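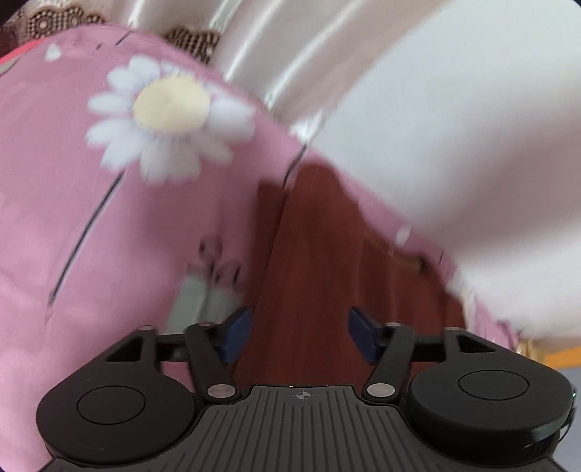 The great sheet swap

Linen cupboards, op shops and the slow death of the matching set

Saturday, ten to seven, and there's already a line outside the old produce hall in Zerkstead. Cold. Thermoses. One bloke with a wheelbarrow. Doors don't open till 8 but the regulars know the good flannelette goes first, so they stand there stamping their feet and pretending they're not watching each other's bags.

The swap runs twice a year, winter and late August. Bring clean bedding, take home different bedding. No money changes hands. Last time 89 households came through before lunch and the tea urn gave out twice.

I went for a story and came home with two doona covers and a tablecloth I don't need. Typical.

What gets brought in says a lot about how we used to buy. Whole sets from the nineties, still folded the way the shop folded them. Wedding presents, never slept on. Single sheets from kids who've since left home and own kingsize beds of their own. Florals, mostly. Florals everywhere. Stripes a distant second and almost no plain white, because people hang on to plain white until it falls apart.

And the florals are what younger people want. Ten years ago you couldn't give away a daisy print. Now two women in their twenties were having a very polite tug of war over a faded one, and they settled it by taking a pillowcase each. Curtains, one said. A summer dress, said the other.

Old cotton is the draw. It's been washed 200 times and it's soft as anything, and it dries on the line in a morning. Wieczorek, the fabric shop on the main street, has started running a Thursday night class on cutting up flat sheets for clothes. Booked out until spring. They tell beginners to practise on a sheet before touching anything off the roll, which can't be great for sales, but the shop was packed when I stuck my head in.

Not everyone's sold. A stallholder from Felow, forty minutes down the road, reckons swaps take stock away from the op shops that need it. Fair point. The Zerkstead lot send their leftovers to the one near the station, and the leftovers are getting thinner evry year.

Then there's the elastic problem. Fitted sheets die at the corners. A good 80 per cent of the fitted ones on the tables had gone baggy, and the mending bench — three machines, a tin of pins, a lot of opinions — couldn't keep up. New elastic takes twenty minutes if you know what you're doing. I don't. Mine took an hour and one corner still pings off the mattress at night.

If you're going, a few things. Wash it first, hot. Write the size on a bit of masking tape, becuase nobody can tell a queen from a double by looking. Leave the electric blankets at home. And park behind the Drirkard depot, not on the verge, the ranger does come round.

Next one's in August. I'll be there by half six, I've got a tablecloth to get rid of.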